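Can Machines Do the Chores Yet?
A gallery from the Zeddale Center for Household and Workplace Automation
August 2024

Introduction

The Zeddale Center is asked one question more often than any other: whether a machine can be bought, today, that will put away the dishes, fold the towels, and restock a shelf without someone standing beside it. The answer remains no. A more useful answer depends on the chore, the room in which it is done, and the amount of error the owner is prepared to accept.

The present gallery accompanies the Center's public program on domestic and shop-floor work. The entries are arranged by kind of task. They are drawn from trials held at the Center since February and from visits to partner sites, and they are intended for general readers. Technical reports are available at the front desk on request.

How the trials are run

Each chore is attempted 30 times by the same machine under the same conditions. Objects are returned to their starting places by hand between attempts. An attempt is counted as complete only if the chore is finished without human help and nothing has been dropped or damaged. Time is recorded but is not used to decide success.

Staff members perform the same chores for comparison. They are given no practice period. In every category so far they have been faster, usually by a wide margin.

Floors

Floor cleaning is the one household chore that machines have done in ordinary homes for many years. The task suits them well. The surface is flat, the tool never has to let go of anything, and a missed patch can be covered on the next pass. Loose cords, rug fringe, and pet accidents continue to cause most of the complaints received by the Center.

Shelves and stockrooms

The Hattar stockroom, which handles 2,000 items in its small-goods section, has used wheeled carriers for internal deliveries for two years. The carriers bring bins to the packing stations. People still reach into the bins. Hattar reports that mixed bins, in which soft pouches lie on top of boxed goods, remain the hardest to automate.

Shelf scanning is further along. The Joteo system reads labels and reports gaps overnight, and store staff fill the gaps in the morning. The Center regards this division of work as a realistic picture of the next several years.

Laundry

Cloth is difficult. A towel has no fixed shape, and its corners are often hidden beneath it. In the Dramine folding trial, hand towels laid flat before the start were folded acceptably in most attempts. Towels taken from a heap were not. Fitted sheets have been removed from the test list until a fair method of scoring them can be agreed upon.

Visitors often remark that folding looks simple. It is learned by touch as much as by sight, and touch is the sense in which present machines are weakest.

Dishes and kitchen items

Rigid plates of a known size can be loaded into a rack with fair reliability. Glassware is handled more slowly, with a lighter grip, and the results vary with the shape of the rim. Flatware piled in a sink has not been attempted at the Center, as the pieces overlap and reflect light in ways that confuse the cameras.

Wiping a counter is a partial success. The motion itself is easy to repeat -- knowing when the counter is clean is not.

Sorting and tabletop work

A great many chores come down to picking up a small thing and setting it somewhere else. Tabletop work is therefore the foundation of the Center's program, and more hours are spent on it than on any other category. Blocks, bowls, and plates stand in for the clutter of a kitchen drawer or a workbench.

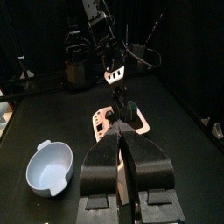 Progress in this category has been steady. Single objects with flat sides are now grasped correctly in nearly all attempts when they stand apart from their neighbors. Performance falls when two objects touch, when an object lies in shadow, or when its position is changed after the arm has begun to move. Work involving several arms adds a further burden, in that each must be kept clear of the others throughout.

Setting an object down deserves as much attention as picking it up. Of the 4 categories of failure recorded in the tabletop log, early release is the one that has improved least. The next round of trials will address it directly.

What the Center advises

Households should treat claims of a general-purpose home robot with caution and should ask to see the chore done in a room the seller did not prepare. Shop owners will find more to choose from, particularly in carrying and scanning. In both settings, the cost of supervision should be included in any estimate.

The gallery is updated after each round of trials. Schools and community groups may arrange a guided visit to the test rooms, limited to 3 groups per month. Requests should be made in writing to the Zeddale Center's public programs office.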